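Kitchen Tips: Getting the Most Out of a Countertop Robot Kit (Steamed Bun Edition)

So I've had the Dendeck two-arm kit on trial since March and I keep getting asked if it's worth it, so I'm putting my tips in one place. Short version: it's fun, it's slow, and it's a lot better at some jobs than others!

First, the money. I'm on the Unia rental plan, 122 dollars a month, with the arms, two grippers and the software included. Setup was another 29. You can buy it outright through Turkwood, but I'd rent first and see if you still like it once the novelty wears off.

Now the tips.

Give it a plain table. Mine did badly on our kitchen island (dark speckled stone, fruit bowl, mail, everybody's keys) and got noticeably better on a bare white table. Push the table against a wall too, if you can. Fewer things behind the food means fewer odd grabs at nothing.

Park the laptop off to the side. You want to see what the arms see, but you don't want a screen or a coffee cup within elbow range. Same with the mouse. Cables go down behind or beside the table, and tape them if you have kids or a dog.

Take the lid off yourself. I know, I know, you bought a robot. But lids are slippery and round and the steam comes straight up, and I've had one land on the floor with a noise that sent the cat upstairs. Unplug the steamer, lift the lid away from you, let the steam clear, and then start the routine.

Space the buns out. If they're touching they stick together, and the gripper will happily pick up two and drop one. I leave a good finger's width all the way around, and I put each one on a little square of parchment when I remember to. Lightly oiling the tray works too.

Put the plate close. This was my biggest improvement. I used to set it at the far corner and the arm would swing out, pause, think about its life and come back. Right up next to the steamer, the whole move gets much shorter. A plate with a bit of a rim is good because a bun set down badly doesn't roll off.

Turn the grip down. Out of the box it's set for cups and bottles. For buns I go to 19 on the slider, and I've never needed more than that for anything soft. You'll find dents in the tops if you're too high.

Start with both grippers wide open and well back from the food. There's a "home" button for it, so use it every time.
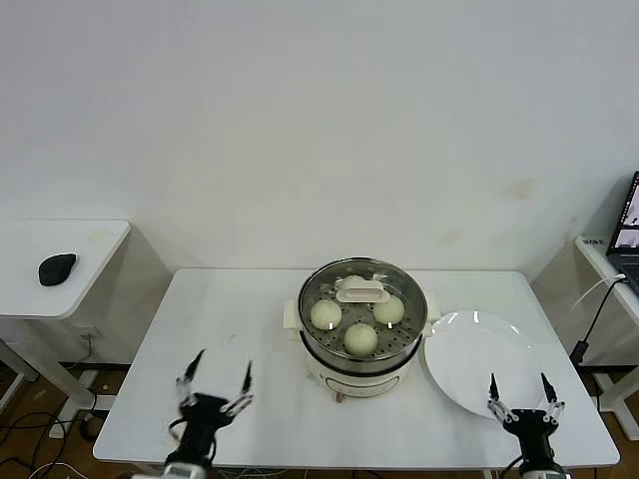 Hailu wrote in to say that the soft-food add-on isn't worth paying for until you've tried the basic routine with the grip turned down, and that cleaning the fingertips between batches helped more than any setting. I'd agree on the cleaning! Starch builds up fast. A damp cloth with a drop of dish soap, then dry them well, and keep water away from the joints.

On the add-on I'm a little softer. It did fine with dumplings for me, which the basic routine mangled.

What I don't love: the app logs you out constantly, and error 301 means "object not found" about half the time and "please restart" the other half. Support did answer me the same afternoon, I'll give them that.

I'm keeping mine another month. Corn on the cob is next.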